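21/04/2021
Posted by Orkenberg Robotics Club

Evening all! Long day in the workshop, but a lovely one. The students are sorting household odds and ends for the Welletti challenge (54 practice picks to log before May, bless them).

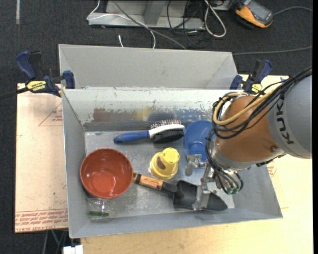 Gripper down at the trowel, red bowl and brush still in the bin.

Smooth, curvy things are the tricky ones, so we're trying a slower approach and a softer close. More tomorrow, if I've had my coffee!

Comments
Go team, from all of us at Rirnitz!
What colour is next year's shirt?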